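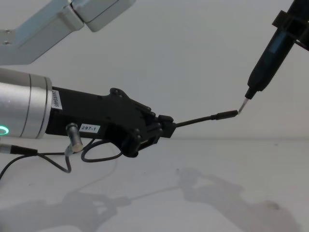
Figure 4.1. Gripper and wrist, side view.

Home | Chapters | Glossary | Contact

Chapter 4: Breathing Before Speaking

Hi again! I learned to act from Waldemar Czerwiński, who made us read one page of a play out loud 40 times before we could stand up. I hated it (my throat hated it more), and now I do the same to my own students.

So this chapter is all about breath – where you take it, and how long it has to last. Grab any long speech you like. Mark a slash wherever you run out of air, then read it again tomorrow and see if the slashes moved.
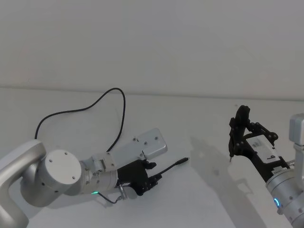
4.1 Finding the End of the Thought

Most of us breathe when we panic. Try breathing when the thought changes! I played the Huleo, a house with 165 seats, and I still gasped in the middle of every sentence.

Search this book Go

Comments

Farooqui: My slashes moved a lot. Is that good?

Raltard: Tried this with my teen group – louder by the second read!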